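How to Find Out What Used to Be at an Address

Say you have an old restaurant ad with a street address on it, and you want to know what stands there now. The steps below work for most towns with a public library. I used them for the Kornton Lunch Room, which advertised at 2782 Ratbridge Avenue.

1. Copy the address exactly as printed. Write down the name of the paper, the page and the year too. You will need them later.

2. Check whether the street was renumbered. Ask at the library desk for the renumbering list, if the town made one. Ratbridge Avenue changed its numbers one October, and the old 2782 became 3509. 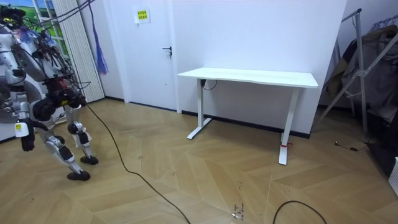 What if the library has no renumbering list?

Find a business that never moved, such as a bank or a church, and compare its address in directories from several years in a row. The year the number jumps is the year of the change.

3. Use the city directory. Most have a street section at the back, arranged by house number. Read the cross streets as well, so you know which block you are on. Look five years on either side of your ad. The Lunch Room shared its block with a shoe repair shop and Tallau Drugs, and the drugstore was listed long after the restaurant closed.

4. Pull the fire insurance map. These show the outline of each building and often its use. A restaurant may be marked only as a store, with an "S." 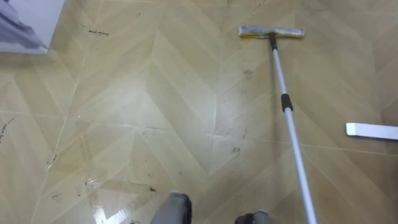
Chevron floor with a flat mop.

5. Look at the property card. The county office keeps these by parcel number. The build date on a card can be off by several years, so check it against the map. Copies at our office cost 70 cents a page — bring change.

6. Search the paper again using the new address. I had gone through 300 pages under the old number before Svatopluk Vondráček at the library told me to try this. The first search brought up a notice of sale to the Hidayat family, who ran a bakery there.

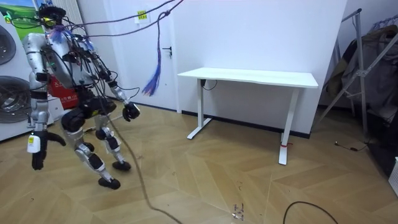
Light wood floor in a chevron pattern, with a robot standing at left.

7. Write down your sources and the date you looked. Put a question mark next to anything you could not confirm in two places — a later reader may have the missing piece.

Thanks to Bayu Sembiring for the loan of the 1940s menus.

Last updated 11 May 2023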